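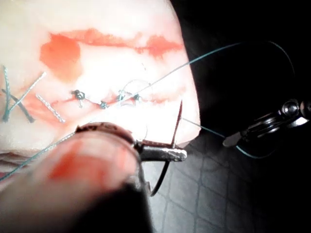

Four tied knots in teal-green thread along the incision line of a synthetic skin pad.

Shu-fen Au has taught basic wound closure at the Korkdale skills center for nine years. Most of her time goes to the knot, and much of that to the first throw.

"A square knot is two throws in opposite directions," she said. "People learn that in a minute. Then they pull both throws from the same side and get a slip knot."

Her introductory course, held each May, runs for 41 hours. The first sessions use cord on a board, and needles come in only after students can tie with either hand. Au marks finished work against a sheet she adapted from one used at Ashby, where she trained. It covers bite depth, spacing, edge position and tail length, in that order.

Tension is the item most often marked down. Students tend to tighten until the skin edges bunch, and Au wants the edges to meet and go no further. "Tissue swells after closure," she said. "A stitch that looks right but tight on the bench is going to be too tight the next day."

She is less strict about thread. Monofilament passes easily but has memory, so it needs extra throws. Braided material holds better and drags more. Beginners at Korkdale start on braided.

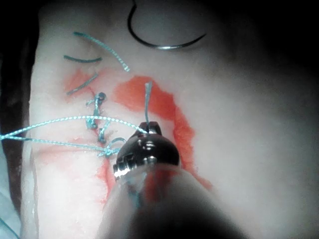
Needle handling is taught separately. Au has students grip the needle about two thirds of the way back from the tip, enter at a right angle to the surface and turn the wrist through the curve. Pushing in a straight line bends the needle and widens the hole. "If the wrist doesn't rotate, I stop them," she said. "I don't wait for the end of the row."

Last year 113 people took the course and 103 passed on the first attempt. The rest repeated the tension station, usually within two weeks. Au doesn't regard the pass rate as a measure of much. She would like to retest everyone at six months, and has asked for bench time in the Lurnov building to do it. The request is still pending.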